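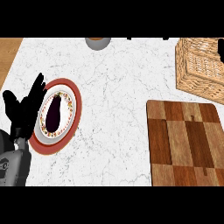 Skallidville should put off buying its kitchen robots for one year and spend part of the money now on simulation. The draft equipment plan that comes before the town in February does the reverse. It asks for three arms for the Werkport meal kitchen, with a single line for software and nothing at all for testing.

The case for buying early is well known. Gualtiero Melis, who prepared the plan, argues that prices will rise and that staff learn a machine only by working beside it. He is right on the second point. A cook at Werkport who has never cleared a plate next to a moving arm cannot say where the arm ought to stand.

Most of the early questions, however, do not need hardware. Can the arm reach a plate from the left side of the counter? Does it have room to turn when a basket and a cutting board share the same surface? What does it do with an eggplant, whose skin is smooth and whose two ends differ in width? A rendered counter will let a planner ask these things as often as necessary, at the cost of computer time and a modest license.

Rozália Hajdu made this argument last year when the Lonen kitchen was being fitted out. Lonen ran 1000 simulated trials of its plating task before it signed with Pfister, and 82 percent of them succeeded. The failures were the useful part. Nearly all involved a dish set at an angle, and the order was changed to include a different gripper. Had the machines arrived first, that change would have come out of the repair budget.

Simulation has limits, and the plan should state them. A rendered vegetable does not bruise, and steam and grease are seldom modeled well. A sensible schedule would allow nine months of simulated work, followed by one leased arm in the kitchen itself, with purchase to be decided on the results of both.

The town would still own its robots in the end. It would also know which ones it needed, and Werkport's cooks would have had a say in the matter before the invoice was paid.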